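On Keeping a Household Inventory

Over the past year I have received a number of letters asking how our household prepares its inventory, and whether the effort is justified for a home of ordinary size. I set out the present arrangements below. They apply to a two-story house with a basement and a detached garage, and readers with an apartment will need a good deal less.

The inventory began in March, after a burst supply line in the basement. The insurer asked for a list of what had been stored along the north wall. We were able to name the furniture and the larger tools without difficulty. We were not able to name the contents of the boxes, and the claim was settled on the basis of what could be shown. My neighbor Octavio Retamal, whose basement flooded in the same week, had a typed list dating from his move to Delora and was paid in full within the month. I asked for a copy of his headings and have used them ever since, with small changes.

The register now holds 381 entries. Each entry consists of a number, a short name, a location, the approximate year of purchase and, where it exists, a note of the receipt. I do not record present value. Values change, and the insurer applies its own tables in any case. Serial numbers are recorded for appliances, bicycles, cameras and power tools only.

Of these entries, 284 refer to single objects. The others refer to containers, and it is here that most of the correspondence has arisen. Maximiliano Cabral wrote to say that a container should never be an entry, and that every item in it ought to have its own line. I understand the position and followed it for the first two months. It proved unworkable for holiday decorations, children's clothing in storage and loose hardware. Our rule at present is that a container may stand as one entry if no single item inside would cost more than $31 to replace. The figure was settled at the kitchen table and has no deeper basis.

Locations are given by room and then by position. I recommend against using the names of family members for rooms, as these change. Our upstairs back bedroom has been known by 4 names since we bought the house, and two early pages of the register are still confusing on that account.

The register is kept in a plain spreadsheet, with a printed copy in the fire safe and a second printed copy at my sister's house in Birnow. I tried a paid program called Liltenov for one season. It was attractive and the search function was good, but it would not print a list by room without also printing the photographs, and the full register came to a very thick stack of paper. I returned to the spreadsheet and have had no cause to regret it.

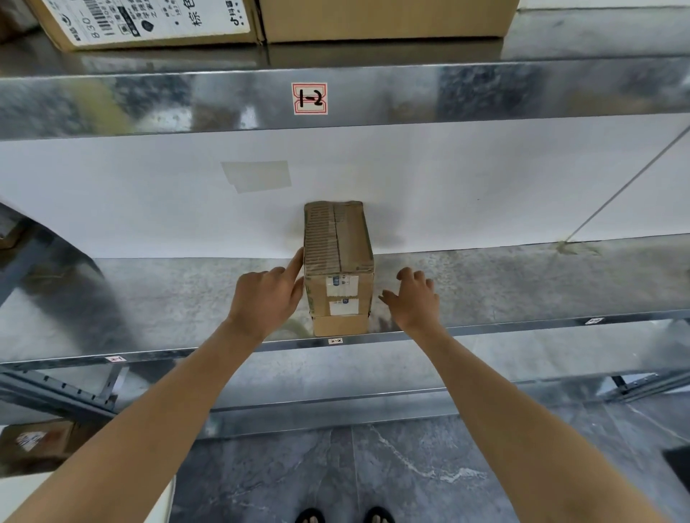

Labels deserve more attention than they usually receive. For several years I marked boxes in thick pen on the lid, where the writing could not be read once anything was placed on top. A label belongs on the front, at reading height, and there is no harm in two of them, one over the other, as on the tall, narrow box here. One can carry the register number and the other the contents — the second may then be replaced when the contents change, and the number stays where it is. Scuffed cardboard takes adhesive poorly, and a strip of clear tape across the label is advisable.

Reviews are held twice a year, once when the winter coats are put away and once when they come out again. Each review takes a morning. One person reads from the printed list and the other goes to the shelf. Items given away are struck through and kept on the list for a year before removal, a practice that has settled more than one disagreement about the whereabouts of the fish kettle.

Readers have also asked about the garage. It is not yet complete. The garden tools and the paint are entered, and the rafters remain to be done, along with a trunk of my father's that has not been opened since it arrived. I expect to finish before the first frost, and will post the headings used for the paint at that time, as there have been two requests for them.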